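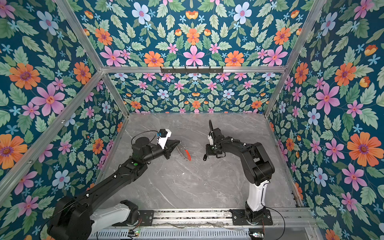 Thursday, October 26, 2023

Mix room, day 2 on the Vellden reissue. Started late, tea first.

Transfers: reels 1 to 4 done, reel 5 is shedding. Stopped it halfway, cleaned heads, back in the box. Needs baking before anyone touches it again. DO NOT play it to "just check the intro". Reel 6 label says drums and guide vocal, it's bass DI and a lot of talking.

Track 3, "Pluturine". Kick is all click, no body. Tried a sample underneath, sounded like a different band. Took it off. Small boost at 60, cut the cardboard out at 500, better. Snare fine, leave the ring in, it's on the original and people will notice if it goes.
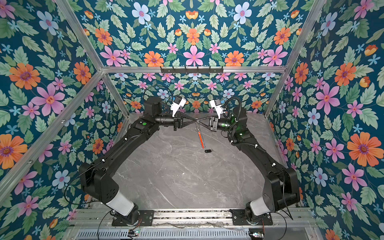 Guitars next. Four rhythm tracks, two of them out of phase with each other, flipped the second pair and the whole chorus came forward. Original mix must of gone out like that. Kept a print both ways so the band can choose. Left side hum is on tape, tried a notch, it took the colour off the low chords, so hum stays.

Solo has a punch-in at bar 26 you can hear plain as day. Crossfade is now 12 ms, still hear it if I go looking. Moving on.

Stankevičius cab: one speaker rattling on low B. Not the grille, not the screws. Probably the cone. Tagged it, don't use it for the re-amp, use the Vindau, mic a bit off centre.

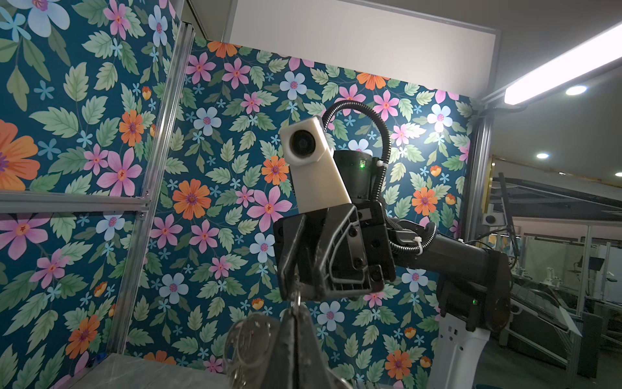

Vocals: two takes of verse 2, lyrics differ. Sleeve matches neither. Asked the label which one they want, no reply yet. Comped from the first for now, second is muted at the bottom of the session in grey.

Master bus: nothing on it except the meter. Label wants it loud, they can have it loud in mastering. Rough bounced at 24 bit, lvels low on purpose.

To do
- bake reel 5
- new cone or whole new driver, get a price
- chase lyrics again
- find the missing count-in for track 6
- backup drive is nearly full, buy another before November
- patch bay row B, last socket crackles, still

Ears gone by dinner. Bounced the lot and went home.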